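Folding sheer printed fabric without it sliding everywhere?

tersk_side_up
I have a see-through white panel with ginkgo leaves on it, green and orange, and an orange stripe across the lower part. Every time I fold it on the table the layers creep and the stripe ends up crooked. A blog told me to spray it with starch first. I doubt that's needed for plain folding. Has anyone tested it?

Ismail Salem
Skip the starch. I tried it on a Cadberg voile and got stiff patches and a sticky table. What helped was a smooth white board underneath, bigger than the cloth, so you have a margin on both sides to line up against.

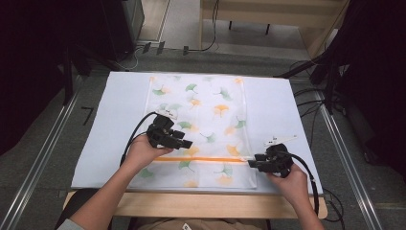
Work from the stripe, too. Get that straight first and fold everything else to match. People say to iron between folds, but I don't see the point unless it's badly creased. Mine takes about 10 minutes – most of that is fussing with corners.

rizzi74
just roll it on a tube

Marla_P
Not sold on the board. Mine was so slick that the cloth slid worse than before. A cotton tablecloth grips better and you already own one. Agree on the starch, though.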